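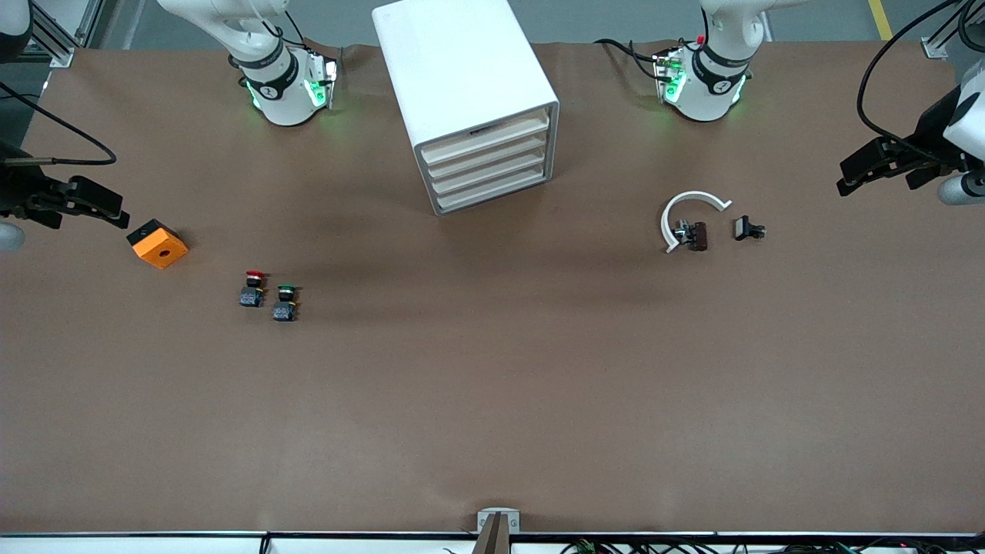
Joris Van Hecke wrote:

> I still don't understand why we must soak the beans for the whole night.
> My mother never soaked black beans, she put them straight in the pot with
> salt, and they were soft for dinner. Also the recipe from Hinojosa in the
> January letter says to throw the soaking water away, and I find this a pity
> for the color. Can somebody who has tried both ways tell me what is the
> difference? I have 3 kilos of them in the pantry and I would like to begin.

Dear Joris, dear all,

I have tried both ways, and I kept notes, so I will answer as well as I can. Please excuse my English where it is stiff.

Your mother is right about black beans. They have a thin skin, and if they are from the last harvest they cook well without soaking. In my kitchen the unsoaked pot took 118 minutes from the first boil, and the soaked pot took 63. Both were the same beans, from the same bag, with the same amount of salt. The taste of the unsoaked ones was a little stronger and the broth was much darker. I preferred it for soup. For salad I preferred the soaked ones, which kept their shape better.

With the big white beans it is another story. I would never cook those without soaking. The outside falls apart while the middle is still like chalk, and then you can only make a puree.

Concerning the water: I keep it for black beans and I throw it away for all the others. My husband says that he feels the difference in his stomach. I do not feel any, but he is the one who eats the bigger portion.

Two more things which I learned too late. Old beans do not become soft, whatever you do. I had a jar from Cikora which stood behind the flour for years, and after a whole afternoon on the stove I gave up and put them on the compost. And do not add the tomatoes before the beans are tender. The acid keeps the skins hard. The salt, on the contrary, can go in from the beginning, although many books say that it can't.

If you want to begin with your 3 kilos, please do not cook everything at once, as I did the first time. One kilo already fills my 10 liter pot more than you would think, when you add the water and the onions. What you don't eat can be frozen in its broth.

Does anybody on the list still have the Bindolau recipe with the orange peel? I had it in the old mailbox and it is lost now. I remember the cumin and the bay leaf, but not when the peel must come out.

With kind regards from Drornosier,
Marit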